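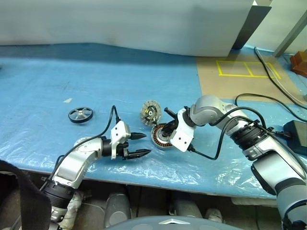

Urnar 탁상형 양팔 셀 사용기: 설치, 원점 보정, 핑거 교체

구매처는 Plorbridge이고, 팔 두 대와 제어부, 평행 그리퍼 두 개가 한 구성으로 들어온다. 핑거는 기본품을 빼고 Nuline의 교체형 핑거 키트로 바꿨다. 보정 소프트웨어는 Luo를 쓴다. 용도는 소형 모터 부품의 집기, 들기, 옮겨 놓기다. 스테이터, 원판형 부품, 살이 있는 검은 휠 정도가 작업물의 전부이고 체결이나 압입은 시키지 않는다. 따라서 이 글에 토크 작업에 관한 평가는 없다.

성능표에 적힌 항목은 제조사 문서에 다 나와 있으므로 옮기지 않는다. 설치하고, 틀어지고, 다시 맞추는 과정에서 확인한 것만 적는다.

설치

포장은 무난하다. 팔은 접힌 자세로 고정되어 있고 고정구를 푸는 순서가 설명서에 그림으로 나와 있다. 다만 그림은 왼팔 기준 한 장뿐이다. 오른팔은 좌우를 바꿔 읽어야 하는데, 어깨 쪽 고정 볼트의 위치는 좌우 대칭이 아니어서 그림대로 찾으면 없다. 오른팔 볼트는 케이블 출구 쪽에 있다. 설명서 개정판에서도 그대로다.

팔을 본체에 올리는 작업은 두 사람이 해야 한다. 한 사람이 팔꿈치 마디를 받치고 다른 사람이 플랜지 볼트를 가조임한다. 네 방향을 번갈아 조이고, 본조임은 전원을 넣어 기준 자세를 잡은 다음에 한다. 본조임을 먼저 해 버리면 기준 자세에서 어깨 마디에 잔류 하중이 남는다. 첫 설치 때 이 순서를 어겼고, 오른팔 기준 자세가 매번 조금씩 다른 값으로 잡혔다. 볼트를 전부 풀고 다시 올린 뒤 증상이 없어졌다.

작업대와 본체 사이 간격에 대한 지침은 부실하다. 설명서는 팔이 닿는 최대 거리만 제시한다. 실제로는 최대 거리보다 최소 거리가 문제가 된다. 작업대 앞쪽 가장자리에 부품을 두면 손목을 심하게 꺾어야 하고, 그 자세에서는 그리퍼 케이블이 당겨진다. 부품은 작업대 가운데로 모으고 앞쪽은 비워 두는 배치로 정했다. 뒤쪽은 여유가 있다.

작업면

작업면은 파란 시트를 깔고 그 위에 얇은 투명 비닐을 한 겹 덮었다. 기름이 묻은 부품을 다룰 때 비닐만 갈면 되므로 청소는 빠르다. 단점은 두 가지 확인했다. 비닐은 주름이 생긴다. 주름 위에 얹힌 얇은 부품은 바닥면이 뜨고, 핑거가 내려가는 높이를 고정값으로 준 경우 잡는 위치가 달라진다. 그리고 조명이 비닐 표면에서 반사된다. 비전을 쓰는 구성이라면 반사가 강한 구역에 부품을 두지 않는 편이 낫다. 조명 각도를 바꾸는 방법은 주름 때문에 효과가 들쭉날쭉했다.

비닐을 당겨 고정하는 방법도 시험했다. 사방을 팽팽하게 당기면 처음에는 평평하지만 무거운 부품을 끌면 다시 운다. 부품을 끌지 않고 들어서 옮기도록 경로를 바꾸는 쪽이 유지가 쉬웠다. 들어 올리는 높이를 핑거 길이만큼 더 주었고, 사이클 시간은 늘었다.

오른쪽 구역에는 골판지를 깔고 노란 테이프로 직사각형을 만든 뒤 가운데를 나눠 두 칸으로 썼다. 정식 트레이는 아니다. Urnar의 전용 트레이는 별매이고 칸 크기가 고정이라 스테이터와 휠을 같이 쓰기에 맞지 않는다. 테이프 칸은 위치를 바꾸기 쉽고 값이 들지 않는다. 대신 골판지 자체가 밀린다. 골판지가 밀리면 테이프 칸의 좌표가 통째로 바뀌므로, 작업 시작 전에 두 모서리에 그리퍼 끝을 대어 보는 절차를 넣었다.

전원 어댑터는 작업대 오른쪽 가장자리에 둔다. 케이블 길이가 짧아 다른 자리가 나오지 않는다. 전원선이 골판지 구역 가까이 지나는 점은 마음에 들지 않는다. 케이블이 움직일 때 골판지를 건드리는 일이 있었다. 구성품에 연장선이 없고, Plorbridge에 문의한 결과 별도 주문 품목이라는 답을 받았다. 견적 단계에서 미리 넣어 두기를 권한다.

그리퍼와 핑거

기본 핑거는 끝이 넓적하고 안쪽 면이 매끈하다. 상자형 물건에는 문제없다. 코일이 감긴 스테이터에는 맞지 않는다. 권선 위를 넓은 면으로 누르게 되고, 중심의 금속부를 잡으려면 폭이 남는다. Nuline 핑거는 끝으로 갈수록 좁아지고 표면에 홈이 있다. 좁은 자리에 들어가는 데 유리하고 검은 휠처럼 살 사이가 트인 부품은 살을 직접 잡을 수 있다.

홈이 있는 면은 장단점이 분명하다. 금속 테두리를 잡으면 미끄러짐이 준다. 권선을 잡으면 에나멜에 자국이 남을 수 있으므로 닫는 힘을 낮춰야 한다. Urnar 제어부는 닫는 힘을 단계로만 지정하게 되어 있고, 단계 사이 간격이 넓다. 가장 낮은 단계는 스테이터를 들기에 약하고 그다음 단계는 필요 이상으로 세다. 이 제품에서 가장 불만스러운 부분이다. 우회책으로 닫힘 폭을 제한하는 방식을 썼다. 힘 대신 위치로 멈추게 하고, 폭은 부품별로 저장한다. 부품 치수 편차가 큰 공정에는 권하지 않는다.

핑거 교체 자체는 간단하다. 그리퍼를 완전히 열고, 작은 나사를 풀고, 핑거를 빼고, 새 핑거를 끼운다. 주의할 점은 조이는 순서다. 안쪽 나사를 먼저 끝까지 조이면 핑거가 바깥으로 벌어진 채 고정된다. 두 나사를 가조임하고 그리퍼를 닫아 끝을 맞댄 상태에서 본조임한다. Nuline 설명서에는 닫은 상태로 조이라는 문장이 없다. Urnar 설명서에는 있는데 부록에 있다.

교체 후에는 공구 길이 값을 다시 넣어야 한다. 기본 핑거의 값으로 그대로 구동하면 끝이 작업면에 먼저 닿는다. 처음 시험 구동에서 비닐을 찍었고 핑거 끝에는 손상이 없었다. 속도를 낮춰 두었기 때문에 그 정도로 끝났다.

나사 풀림

가동 횟수는 제어부에 누적되는 개폐 횟수로 기록했다. 왼쪽 핑거에서 유격이 처음 확인된 시점은 1,031회였다. 제조사 점검 주기는 2,000회 남짓이므로 주기의 절반쯤에서 풀린 셈이다. 오른쪽 핑거는 같은 점검에서 이상이 없었다. 왼쪽은 주로 부품을 잡아 두는 역할을 하고 오른쪽은 집어 올리는 역할을 하므로 하중 조건이 다르다. 잡아 둔 상태에서 반대쪽이 부품을 건드리면 핑거에 옆 방향 힘이 걸린다.

조치는 나사를 빼서 나사산을 닦고 중간 강도의 풀림 방지제를 바르는 것이었다. 고강도 제품은 쓰지 않는다. 하우징이 플라스틱이고, 다음 교체 때 나사를 풀다가 인서트가 같이 돌 위험이 있다. 이후 주간 점검 항목에 핑거 유격을 넣었고 점검은 목요일 작업 전에 한다. 손으로 핑거 끝을 좌우로 밀어 소리가 나는지 본다. 게이지는 쓰지 않는다.

케이블

그리퍼 케이블은 손목 위에서 한 번 고리를 만들고 팔의 바깥면을 따라 내려간다. 내부 배선이 아니다. 가격을 생각하면 납득할 수 있는 설계이고, 케이블만 바꿀 수 있다는 점은 정비하는 입장에서 장점이다. 다만 고리의 크기를 사용자가 정해야 한다. 작으면 손목 회전 끝에서 커넥터가 당겨지고, 크면 반대쪽 팔이나 부품에 걸린다.

맞추는 방법은 다음과 같다. 손목을 양쪽 회전 한계까지 손으로 돌리고, 더 긴 여유가 필요한 쪽을 기준으로 고리를 잡는다. 그 상태에서 첫 고정 타이를 느슨하게 건다. 저속으로 실제 작업 경로를 한 번 돌린 다음 타이를 조인다. 검은 관절 칼라 위에는 타이를 걸지 않는다. 회전부를 가로지르면 케이블 피복이 먼저 닳는다. 은색 마디의 중간이 적당하다.

오른팔 케이블은 왼팔보다 까다로웠다. 우리 배치에서는 오른팔이 골판지 구역까지 다녀와야 해서 팔꿈치의 움직임이 크다. 전원선과 그리퍼선을 한 묶음으로 돌렸더니 뻣뻣해서 복귀 동작 때 묶음 전체가 튀었다. 두 줄로 나눈 뒤 나아졌다. 커넥터에는 잠금 장치가 없다. 당겨지면 빠진다. Urnar가 다음 판에서 고쳐야 할 항목으로 적어 둔다. 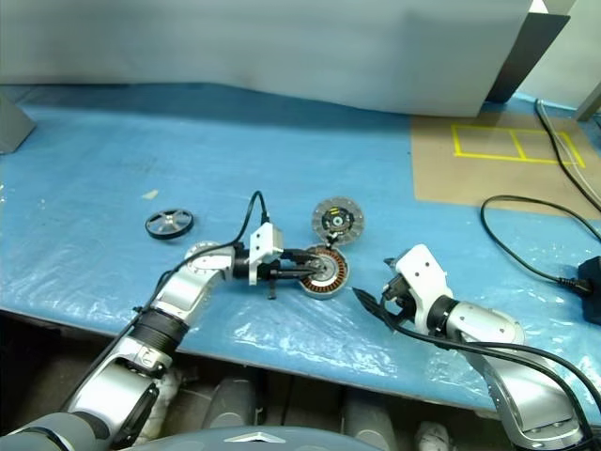

손목 쪽 볼트부터 다시 조여 보라는 댓글이 앞선 설치 메모에 달렸다. 핑거 유격으로 보이는 증상의 상당수는 그리퍼 하우징과 손목 플랜지 사이에서 나오며, 핑거 나사에 풀림 방지제를 발라 봐야 원인은 그대로 남는다는 내용이었다. 확인 방법도 같이 적혀 있었다. 핑거 끝을 밀 때 다른 손을 하우징과 플랜지의 경계에 대고, 그 경계가 움직이는지 먼저 보라는 것이다.

지적대로 점검했다. 왼팔은 경계의 움직임이 없었고 유격은 핑거 나사에 한정되어 있었다. 오른팔은 경계에서 아주 작은 움직임이 만져졌다. 오른쪽 핑거에 이상이 없다고 위에 쓴 것은 핑거만 놓고 한 판정이다. 플랜지 볼트를 규정 토크로 다시 조이자 움직임이 사라졌다. 점검 순서를 플랜지, 하우징, 핑거로 바꿨다. 바깥에서 안으로 들어가는 순서가 아니라 몸통 쪽에서 끝으로 나가는 순서다.

원점 보정

Luo의 보정 기능은 두 단계로 되어 있다. 팔마다 관절 원점을 잡고, 그다음 두 팔 사이의 상대 위치를 맞춘다. 첫 단계는 자동이다. 팔 주변을 비우고 실행하면 끝난다. 두 번째 단계는 두 그리퍼 끝을 작업면의 같은 기준점에 번갈아 대는 방식이며 사용자가 손으로 유도한다. 익숙해진 뒤의 소요 시간은 두 단계를 합쳐 20분이다.

손 유도는 저항이 고르지 않다. 어깨와 팔꿈치는 가볍고 손목은 무겁다. 기준점에 거의 닿은 상태에서 손목을 돌리면 팔꿈치가 따라 움직여 끝이 기준점에서 벗어난다. 손목 방향을 먼저 정하고 나머지 관절로 위치를 맞추는 순서를 권한다. 최종 접근은 손을 떼고 미세 이동 버튼으로 한다. 버튼 반응은 정확하다.

기준점은 비닐 위에 두면 안 된다. 비닐이 밀리면 기준점도 밀린다. 비닐을 걷고 시트 아래 작업대에 표시를 한 다음, 보정할 때만 걷어서 쓴다. 번거롭지만 대안을 찾지 못했다. 작은 테이프 조각을 비닐 위에 붙여 기준점으로 쓴 적이 있는데, 두 팔의 끝 위치가 서로 2 mm 어긋난 채 보정이 완료되었다. 소프트웨어는 경고를 내지 않았다. 두 팔이 각각 같은 점이라고 입력받은 값을 그대로 믿는 구조다. 보정 후 검증 단계를 사용자가 따로 만들어야 한다.

검증은 주고받기로 한다. 왼쪽이 스테이터를 잡아 두고 오른쪽이 중심부 위로 접근해 멈춘다. 오른쪽 핑거가 중심에서 치우쳐 있으면 상대 위치 보정을 다시 한다. 눈으로 보는 검사라 정밀하지는 않다. 위와 같은 어긋남은 충분히 드러난다. 더 작은 오차가 문제 되는 공정이면 지그가 필요하다.

재보정 시점은 정해 두었다. 핑거를 바꾼 뒤, 플랜지 볼트를 건드린 뒤, 작업대를 옮긴 뒤, 팔이 무엇에 부딪혀 보호 정지가 걸린 뒤다. 마지막 경우에는 관절 원점만 다시 잡아도 되는 때가 많지만 상대 위치까지 확인한다. 전원만 껐다 켠 경우는 재보정하지 않는다. 그래서 생긴 문제는 아직 없다.

보호 정지

보호 정지는 민감한 편이다. 두 팔이 가까운 거리에서 작업할 때 케이블 접촉으로도 걸린 적이 있다. 감도를 낮추는 설정이 있으나 쓰지 않았다. 경로를 고쳐 한쪽 팔이 접근할 때 다른 쪽의 팔꿈치를 바깥으로 빼도록 했다. 복구 절차는 세 번의 확인 입력을 요구하고, 그중 한 번은 제어부의 물리 버튼이다. 느리지만 이의는 없다.

기록은 남지만 읽기 어렵다. 어느 팔이 멈췄는지는 나오고 어느 관절인지는 내부 코드로만 나온다. 코드표는 Plorbridge에 요청해서 받았다. 공개 문서에 포함해야 할 자료다.

소모품과 일상 점검

비닐은 찢어지거나 주름이 접힌 채 굳으면 간다. 골판지는 모서리가 무너지면 간다. 노란 테이프는 골판지와 같이 교체한다. 팔 외장은 마른 천으로 닦고 용제는 쓰지 않는다. 관절 칼라의 주름 사이에는 먼지가 끼는데 부드러운 붓이면 된다. 압축 공기는 설명서에서 금지한다.

핑거의 홈에 에나멜 가루나 접착제 찌꺼기가 끼면 잡는 힘이 고르지 않게 된다. 이쑤시개로 긁어낸다. 금속 솔은 홈의 모서리를 뭉갠다. 홈이 닳았는지는 휠 살을 잡고 손으로 당겨서 판정한다. 예비 핑거는 한 벌만 갖고 있고, 공급 기간을 고려하면 한 벌 더 두는 것이 맞다.

평가

기구부는 값에 비해 단단하다. 관절 소음이 고르고, 기준 자세의 재현성도 설치를 제대로 한 뒤에는 나무랄 데가 없다. 문서와 전장 쪽은 그보다 못하다. 좌우가 다른 볼트 위치, 잠금 없는 커넥터, 부록에 들어간 조임 순서가 모두 같은 유형의 문제다. 그리퍼의 힘 단계는 펌웨어로 개선될 수 있는 항목으로 보이지만 예고된 것은 없다.

Nuline 핑거 키트는 소형 모터 부품을 다룬다면 살 만하다. 상자나 블록류만 다룬다면 기본 핑거로 충분하다. Luo는 보정만 놓고 쓰면 빠르고, 검증 기능이 없다는 점을 감안해야 한다. Urnar 셀 자체는 정비를 직접 할 사람이 있는 곳에 권한다. 설치 후 손대지 않고 쓸 장비를 찾는 곳에는 맞지 않는다.

다음 점검에서는 오른팔 플랜지 볼트를 다시 확인하고, 풀림 방지제를 바른 왼쪽 핑거 나사와 바르지 않은 오른쪽 나사를 같은 횟수에서 비교할 예정이다. 결과는 이 글에 덧붙인다.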